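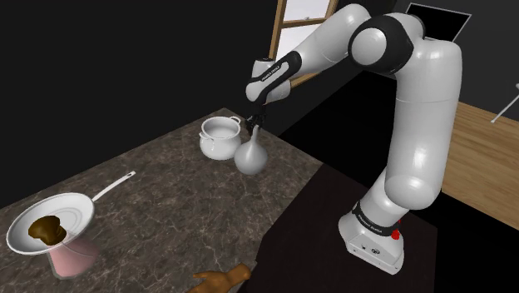
Can a robot clear the kitchen yet? "Some of it, slowly"

25 July 2019
By our technology reporter

Search news, jobs, events
492 shares
4 comments

The woman who runs the household robotics work at Drener would like people to stop asking her when they can buy one. She gets the question from taxi drivers and from her dentist, and she gives all of them the same reply: she doesn't know, and she would be wary of anyone who gave a year.

Drener has the upper floor of a former print works in Bodstead, between a tyre fitter and a flooring warehouse. The company writes control software for robot arms. It doesn't make the arms. Most of its income comes from packing and sorting jobs in shops and small factories, and part of that money pays for a project called Palumbo, which is meant to find out how much of an ordinary kitchen clear-up a single arm can manage.

"I always start with what the job is," she said. "Somebody has cooked and gone off to eat. There's a pot, a frying pan, maybe something in the pan, and a few things that were on the worktop anyway, like a vase. We want the arm to pick each thing up, put it where it goes, and not break any of it. That's all it is. My mother does it while she's on the phone."

So can it be done?

"Some of it, slowly. If you tell the arm what the object is and where it is, and there's space round it, it will usually pick it up. When you take those things away one at a time, it gets worse each time."

Most of Palumbo takes place on a computer. The team builds kitchens in simulation, puts an arm at the end of the counter and sets it tasks, and only moves to the real arm in the back room when a method has held up on screen. She said people are sometimes disappointed by this when they visit.

"They come up the stairs expecting to see a robot washing up, and it's four of us looking at monitors. But I can run a simulated kitchen all night. If the arm knocks a pot off the counter I reset it and the pot is back. With the real one, somebody has to go and find the dustpan."

Over the spring the team set the simulated arm 2726 separate attempts at picking up one kitchen object from a counter with others on it. She wouldn't give me the success rate. It was different for every object, she said, and a single figure would be quoted without the rest.

She was happy to say which objects were hard. Vases with a narrow neck come near the top of her list. A two-finger gripper can close on the neck easily enough, but most of the weight is lower down, and if the grip is a little off the body swings. Going for the body is no better, as on many vases it's wider than the fingers will open.

"A person uses two hands, or puts a palm underneath. You don't even think about it. We've got two fingers and one arm."

Pots are easier, with a rim and handles to hold. The trouble there is what stands next to them. An arm that comes straight down on a pot may be fine, and the same arm coming in from the side will sweep the neighbouring object along the counter. Frying pans have the opposite fault to vases. The handle is the obvious place to hold one, but the dish is a long way from the hand and wants to tip, and whatever is in it slides.

"If there's food in the pan, we have a second problem on top of the first. Now it has to stay level as well."
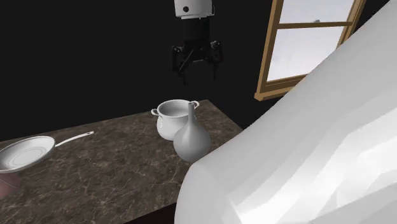
Open gripper over a pot and a vase in a simulated kitchen.

I asked whether a simulated vase really tells anybody much about a real one. She took longer over this than over anything else.

"It tells you about reach, and about planning. Can the arm get there without its elbow going into the wall or the window, can it get out again holding something. For that, simulation is very good, and I'd trust it. For touch it's poor. Real pots are greasy. Real handles have a bit of give in them. In simulation you can have one object resting partly inside another and the program carries on quite happily, and you have to watch for that, or you end up proud of a result that couldn't happen."

Her team now checks every promising method on the real arm before it goes into a report. A move that takes a few seconds on screen is run at a crawl on the first day. Setting up and checking a single real trial can take up to 40 minutes, a good part of it spent putting things back where they were.

The shop-floor side of the business is further along. Last October Drener finished a job for Darard, which sells tinned and bottled goods and wanted an arm to move stock from crates to a belt. It runs on weekdays. She put the difference down to tidiness.

"At Darard the crate is always the same crate. It comes to the same place. The light doesn't change. If a bottle's fallen over, the arm stops and a light comes on, and someone stands the bottle up. People hear that and think it's cheating, but it's a perfectly good way to run a line. In a kitchen there isn't a someone. The someone is you, and you bought the robot so you could go and sit down."

Has it cost anyone at Darard a job? She said the two people who used to unload the crates are still there and that one of them now looks after the arm, but she added that she only knows about the first nine months and that I should ask Darard. I did, and the company confirmed both points. It wouldn't comment on future staffing.

I put to her a list of chores and asked for a quick verdict on each. Wiping down a bare worktop: yes, on a good day, and it's duller to watch than you would think. Loading a dishwasher: parts of it, with plates she has met before. Emptying the dishwasher: a bit better, apart from the cutlery. Folding towels: other people have shown it and she believes them, but it's very slow. Making a bed: no. Cleaning an oven: no, and she wouldn't let an arm near one. Carrying a full pot of soup from hob to table drew a laugh and a no.

The arm itself is another matter. The kind Drener uses is bolted down and costs more than most people's kitchens. It would need its own stretch of counter, and you'd have to keep children and the cat away from it. Putting it on wheels would let it reach more and would bring in a whole set of new things to go wrong, and the team has not started on that.

"We've got one counter to sort out first," she said.

What would count as success for Palumbo, then? She has a test in mind. She wants to have a stranger cook a meal in the real test kitchen, leave it as they would at home, and walk out. The arm then gets one go. Nobody on the team may touch anything or tell the software what's on the counter. If the pots and pans end up by the sink and the things that live on the worktop are still standing on it, she'll call that a pass, however long it takes.

They tried a smaller version in June, with three objects chosen by the receptionist from the tyre fitter's. The arm moved two of them. It spent the rest of the session trying to get hold of a colander, and at half past five they switched it off and went home.

The next attempt is planned for the autumn. She has asked the receptionist to choose again, and has not ruled out the colander.

4 comments
Share this article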